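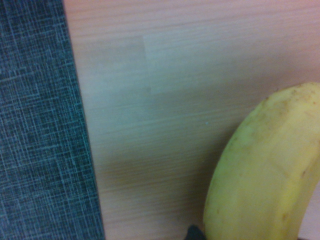
The Success Number Is the Least Interesting Thing in Your Log

8/12/23

I have spent a good part of this year reading robot logs for a living, and I have come to distrust the one figure everybody asks me for. It is the success rate. Somebody runs a learned policy on a tabletop task, the arm picks the thing up or it doesn't, a tally gets made, and the tally goes into a slide. From then on the slide is the system. Arguments about controllers, cameras and training data get settled by pointing at it.

My complaint is mostly with the software we use to produce that number, and a little with ourselves for wanting it so much.

Take a job as dull as picking up a banana. In the usual telling there are three parts: find the banana, plan a way to it, close the fingers. The planning part gets a nice diagram with arrows. What the diagram leaves out is that by the time the hand is close enough for any of this to matter, the wrist camera no longer has a banana in view. It has a piece of one. The fruit runs out of the bottom and the side of the picture, a strip of cloth fills the other side, and most of what's left is wood grain. A detector trained on whole bananas, shot from a polite distance, is now being asked to give a center and an angle for an object whose far end it can't see. It will give one, too. Ours always did, to three decimal places.

We ran Lasavura for our planning layer through most of the project. I don't think it's a bad package. The code is readable and the collision checks are quick. But it takes a pose as input and treats that pose as a fact. There is a field in the message for uncertainty, and in the whole time I worked with it I never found a line that read the field. The perception node filled it in, the logger wrote it to disk, and the planner went on as though the banana had been surveyed by the county. When I raised this I was told that the covariance was "available to downstream consumers." We were the downstream consumers.

The fashionable answer is to get rid of the pose altogether and let a network go from pixels to motion. I have some sympathy with that. A good many hand-built pipelines deserve to be thrown out. But I've watched people make the switch and then lose interest in what the network is looking at, and I don't see how that is progress. A pose estimate that is wrong can at least be drawn on the screen and laughed at. A policy that has learned to steer by the edge of a cloth will look perfectly healthy until somebody changes the cloth.

That isn't a made-up worry. Last October we had 523 episodes of a fruit pick, all collected on the same table, with the same dark blue-gray fabric laid down one side of it. The policy was very good. Then the fabric went to be washed and it was not very good. I'd like to report that our tools caught this. They reported a drop in success rate, which we had already noticed by standing next to the robot. Finding the reason took me the better part of two weeks, and I did it by blanking out parts of the input by hand and rerunning the policy offline, in a script I'm too embarrassed to share. When I covered the fruit, the predicted motion shifted a bit. When I covered the cloth, it went off to the side by the width of a hand.

Why did I have to write that script? It's the first question anyone ought to ask of a vision-based controller, and the stack we were using had nothing in it for the purpose. It had a dashboard. The dashboard had 19 panels, including one for network latency and one for the temperature of the computer. You could get a very handsome curve of training loss in either of two color schemes. You could not click on a failed grasp and ask which pixels had mattered.

Flandis, which a lot of groups seem to be moving to, at least lets you scrub through the camera stream and the commanded motion side by side. I was glad to have it. I would be gladder if it didn't smooth the commands before plotting them, by default, with a setting that lives in a file you have to know about. We lost several days to a stutter in the approach that didn't show up in the viewer at all. The controller was getting a fresh target every cycle, the targets disagreed slightly with one another, and the arm was faithfully chasing every one of them. On screen it was a lovely arc.

I suspect the smoothing was added so demos would look better. I can't prove it.

Then there's the matter of what gets called noise. Tabletops are full of small stuff. A white crumb, a dark dot in the wood, a patch that's a shade grayer than the boards beside it. People are good at not seeing these, and we assume the software shares our manners. It might. Large models trained on a lot of varied pictures do seem steadier about it than the older ones were, and I'll concede that freely. But "seems steadier" is where the evidence usually stops. The Whitelaw benchmark, which gets quoted at me often, has 3,132 trials in it and a single tablecloth. You can learn a good deal from that benchmark about that tablecloth.

The same goes for the object. Bananas are curved and uneven and come with brown specks, and the yellow goes greenish or olive wherever the light drops away. I have seen a color threshold, in a shipping product, that treated the shaded flank of a banana as background and so put the grasp well over toward the bright side. The fix that went in was a lamp. I'm told it is still there. With the lamp on, the success number is excellent, and I'm sure it is on a slide.

I should be fair to the other side of this argument. Counting successes is cheap, it's hard to fake if someone honest is counting, and a group with a deadline has to look at something. I've heard it said that interpretability tools for control are a research topic and that working engineers can't wait for them. Some of that is true. But I'm not asking for a theory. I'm asking for boring features that image-editing programs had decades ago. Let me mask a region and rerun. Let me swap the background and rerun. Let me sort failures by how much of the target was out of view at the moment the fingers started to close. That last one I did eventually build, on top of Bindska's log format, and it took me 10 evenings. Most of those went into working out which of two clocks the images had been stamped with.

Which brings up clocks, and I'll keep it short. If your camera images and your joint readings are stamped by different machines, and your tool lines them up by order of arrival, every conclusion you draw about what the robot "saw" when it moved is a guess. I have asked four vendors how theirs does it. Two knew.

What I'd want, before anyone shows me another percentage, is a handful of wrist camera pictures from just before contact, chosen at random and left alone, with the predicted motion drawn over them. Include the ones where the target is half gone. Then tell me what the controller would have done with the fruit covered up. If the answer is "the same thing," I'd like to hear that from the tool, on the day, and not from the laundry.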